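Home | Talks | Notes | About | Contact

Getting rid of books – speaker notes, Pakstead library evening

Start w/ the number. 444 books. That's what was in my mother's house when she moved to the flat over the bakery. Pause. Ask who has more than that at home. Hands. (There will be hands.)

Don't apologize for throwing books out. Say it early, let them groan.

Quick bit on me – school librarian at Ondlow, then the branch at Andell, now mostly retired. Weeding was the part of the job I liked least and got best at. Skip the degree stuff.

Main point: a shelf is a fixed amount of room. Decide on the shelf first and then the books. Most people do it backwards, buy another bookcase, then that fills up too. I did this for years. Tell the hallway story IF time, otherwise go straight to sorting.

Sorting. Two piles only, keep and go. No maybe pile. The maybe pile at Mom's sat there until December and my brother kept moving it to vacuum.

Questions to ask of each book:
would I lend it
would I be annoyed if I lost it
can I get it from the library in a week

Cookbooks – everyone argues about cookbooks. Copy out the recipes you cook, let the rest go. Huguette Delaunay wrote to me after the last talk and said she kept five and hasn't missed one of the others. Read her letter, it's in the blue folder, second page not the first.

Encyclopedias. Be kind here. Somebody paid for those in installments. But they won't sell and most charity shops say no, so call before you load the car!!

Mold: smell it, if it smells don't donate it. Dont put it next to the others either.

Where they go. Dehghan Books takes paperbacks in boxes, small boxes, they won't lift the big ones. School fairs. Free shelf at the laundromat.

Water break. Check the clock, should be nearly 6 minutes left.

Kids' books. Slow down for this part. Children should pick what stays, w/in reason. Low shelves, so they can reach and put back. Clear the whole thing first, wipe it down, then let them fill it themselves – they choose differently when they start from nothing.
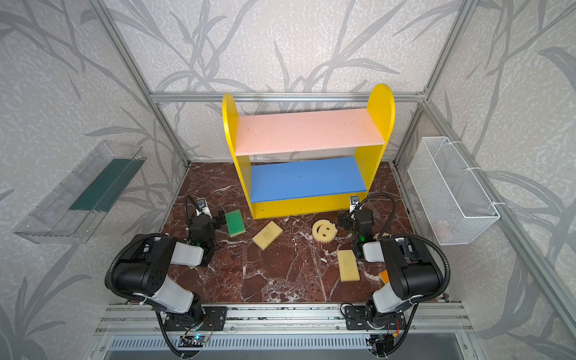 Child-sized bookcase, both shelves clear. Pink on top, blue below.

Leave it up while I talk about picture books, they're thin and floppy and slide around, so face them out if there's room. Board books on the bottom. Keep the one they're sick of now, they'll want it at 20.

Then the ask – bring one bag to the desk next month. One bag. Sign up sheet is by the door.

Questions. Someone will ask about signed copies. Keep them if you like the book. Someone will ask about ereaders, keep it short this time.

Thank Pakstead for the room and the cofee.

Comments

marla_t: Was there last night, came home and did the whole kitchen shelf. My husband took two back out of the bag.

Old Ned: Disagree about encyclopedias. Ours is staying.

P. in Ondlow: Do you know if Dehghan takes hardbacks as well? Their phone just rings.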